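Vacancies > Laboratory Operations > Automation Technician (Sample Handling), Zotthorpe

Joltell Analytical, Zotthorpe site. Permanent, full time. Reference 2994.
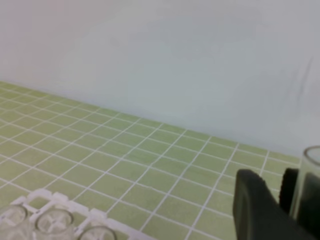 The sample handling section receives glassware from the water and soils groups, racks it, passes it to the instruments and returns it for washing. Until last year all of this was done by hand on two shifts. Two of the four benches now have a robot arm on the early shift, and the remaining two will be converted by December. We are recruiting one technician to work across all four benches during and after the change.

The post is open to people already working in laboratories who have had no contact with robots, and to people from a maintenance or machine-setting background who have had no contact with laboratories. Training is given in whichever half is missing.

What has changed on the benches

The arm takes empty vials and cylinders from the rack, presents them for inspection and sets them down at the filling position. It does not label, cap or reject. Those steps remain with the technician, as does the decision to stop a run. A normal run is 100 vials. Under the old arrangement one person moved the glass for the whole run and wrote up the log afterwards. The log is now kept during the run, and the same person covers two benches.

Staff who have made the move report less wrist strain and more walking. They also report that the work needs attention of a different sort: long periods when nothing is required, then several faults close together. Applicants should consider whether this suits them. Bench rotation is every two hours and is not optional.

No posts were removed when the first two benches were converted. Three technicians moved to method checking and one transferred to the Porkell site at her own request. The night shift has been reduced to cover for instruments only, and the shift allowance for this post reflects that.

Duties

Setting out racks and checking that they are seated before a run is released
Teaching and correcting pick positions when glassware of a new diameter is introduced
Replacing finger pads and recording wear
Inspecting rims for chips, by eye, at the start of each batch
Clearing breakages under procedure SH-70 (the arm must be isolated first, including for a single vial)
Working a bench by hand when the arm is out of service – every technician keeps this skill current and is reassessed twice a year
Contributing to the weekly fault review with Mirzaei Controls, who supply and maintain the arms

Essential

Two years in a laboratory, workshop or production setting
Accurate written records
Ability to follow a fault procedure in order and to stop when it says stop
Willingness to work early and late shifts in alternate weeks

Desirable

Experience of handling laboratory glassware in quantity
Any experience of teaching positions to a robot arm, of whatever make
Basic spreadsheet use

Programming is not required. The control software is changed only by Mirzaei Controls, and technicians work from the operator screen.

Hours and conditions

Early shift starts at 6.00 am, late shift at 1.30 pm. The benches are at standing height; stools are provided and one bench is adjustable. Safety glasses are worn throughout the section. Probation is six months, the first eight weeks of which are spent entirely on the hand benches. Technicians are employed by Joltell and not by the equipment supplier.

How to apply

Send a CV and a statement of no more than 200 words describing a piece of equipment you have been responsible for and a fault you dealt with on it. Quote the reference number. Statements over the limit will be returned.

Shortlisted applicants will be asked to the site for half a day. This includes an hour at a bench with a serving technician, a short rim inspection test and an interview with Takeshi Koyama, section lead. Travel within the region is refunded on production of receipts. Please tell us in advance if you need any adjustment to the bench or the test.

Questions about shift patterns or the training period may be put to the section office before applying.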